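Putting the Groceries Away

29 June 2020

I have been asking the same question since I was a kid drying dishes for my mother: when do I get to hand this over? My friend Hermenegildo Palacios, who has spent 7 years on robot arms at Lalteck, laughs every time I bring it up (kindly, I should say!). Lifting things is old news, he tells me, and a shop floor where every part is the same is a pretty comfortable place for a machine. Fruit is another matter. A grape wants a gentle squeeze, an avocado is heavy and rolls away from you, and then there's the bowl to aim for. I can do all that while talking on the phone, and I never once thought of it as a skill. So no, I don't think we're there yet, but I'm saving a spot in my kitchen anyway.
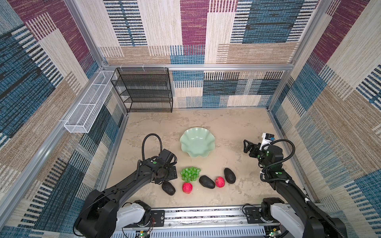 1 min read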